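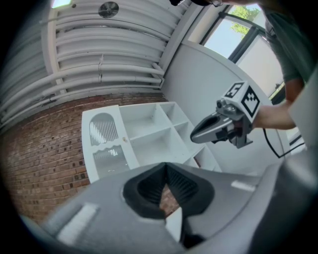

Personne en tee-shirt gris, avant-bras nu.

Commission tourisme et mobilité de Mosutville
Compte rendu de la séance de janvier

Ouverture de la séance à 14 h 30. Le quorum est atteint. Le compte rendu de la séance précédente est adopté sans modification.

Ordre du jour
1. Desserte maritime Mosutville - Dala, saison à venir
2. Sentier côtier de Fakside
3. Taxe de séjour
4. Signalétique et bureau d'accueil
5. Questions diverses

1. Desserte maritime Mosutville - Dala

La compagnie Nasution a transmis son projet d'horaires pour la saison. La grille de base est reconduite : un départ le matin, un en début d'après-midi, un retour en fin de journée. La modification porte sur l'escale de Fakside, qui passerait du régime fixe au régime à la demande hors juillet et août. Le passager devrait alors signaler son embarquement la veille avant 17 h.

Les représentants des hébergeurs de Fakside font valoir que l'escale fixe figure dans leurs conditions de réservation et que les séjours de mai et juin sont déjà commercialisés. Ils demandent le maintien du régime fixe jusqu'à la fin de septembre. La compagnie répond que l'accostage à Fakside allonge la traversée de 15 minutes et que la correspondance avec l'autocar de Dala n'est plus assurée lorsque la mer est formée.

Après discussion, la commission retient une solution intermédiaire : escale fixe sur la rotation du matin, escale à la demande sur les deux autres. La compagnie remettra une grille corrigée avant impression des dépliants. La question des vélos reste ouverte. Le pont arrière ne permet pas de les arrimer en même temps que le fret, et aucune des deux parties ne souhaite pour l'instant mettre en place une réservation payante.

Décision : avis favorable sous réserve de la grille corrigée.

2. Sentier côtier de Fakside

Le service technique présente l'état du tracé après les intempéries d'automne. Le tronçon compris entre l'ancien sémaphore et la plage nord est fermé. Le talus a reculé et la clôture basse se trouve par endroits en surplomb. Deux variantes ont été étudiées.

Variante A : reprise du cheminement existant avec gabions en pied de talus. Longueur à traiter : 253 mètres. Cette variante suppose une autorisation au titre du domaine maritime, dont le délai d'instruction n'est pas compatible avec une ouverture au printemps.

Variante B : déviation par le plateau, sur l'emprise d'un chemin d'exploitation. Le parcours est allongé de 400 mètres et perd la vue sur l'anse, mais les travaux se limitent à un débroussaillage, à la pose de deux portillons et au balisage. Une convention de passage doit être signée avec les exploitants concernés.

Un membre fait observer que la vue sur l'anse est citée dans tous les topoguides et que la variante B sera mal reçue par les randonneurs. Le service technique précise que la déviation est réversible et qu'elle n'empêche pas le dépôt du dossier de la variante A. Il rappelle aussi que le plan de gestion du littoral, qui court jusqu'en 2039, classe ce secteur en recul accepté. Tout ouvrage lourd devra donc être justifié.

Décision : variante B retenue pour la saison. Étude de la variante A poursuivie, sans engagement de travaux.

3. Taxe de séjour

Les déclarations du dernier trimestre sont incomplètes. Plusieurs meublés n'ont transmis aucun état, y compris des logements dont le calendrier en ligne affichait des nuitées occupées. Une relance écrite sera adressée en février, suivie si nécessaire d'une taxation d'office. Le formulaire sera simplifié : la colonne relative aux exonérations, source de la plupart des erreurs, est déplacée en annexe.

La proposition de tarif différencié entre Mosutville et Dala est retirée de l'ordre du jour à la demande de la commune de Dala.

4. Signalétique et bureau d'accueil

Les panneaux directionnels du port seront remplacés avant l'ouverture de la saison. La version bilingue est confirmée. Le pictogramme proposé pour l'embarcadère prête à confusion avec celui de la cale de mise à l'eau et doit être redessiné.

Le bureau d'accueil conserve ses horaires d'hiver jusqu'à fin mars. Une ouverture à l'heure de la pause méridienne est demandée pour les jours d'arrivée du bateau de 12 h 40. Point à revoir avec le planning du personnel saisonnier.

Décision : commande des panneaux approuvée, hors pictogramme de l'embarcadère.

5. Questions diverses

Consigne à bagages : la demande est récurrente. Le local situé derrière la billetterie n'est pas aux normes incendie. Un devis sera sollicité.

Carte touristique : Fakside y apparaît encore avec son ancien camping. Correction à transmettre à l'imprimeur avec les autres modifications, le bon à tirer étant attendu fin février.

Suites à donner
Grille horaire corrigée - compagnie Nasution
Convention de passage sur le plateau - service technique
Relance des déclarants - service des finances
Pictogramme de l'embarcadère - bureau d'accueil
Devis de mise aux normes du local - service technique

Prochaine séance en mars, même lieu. Séance levée à 16 h 50.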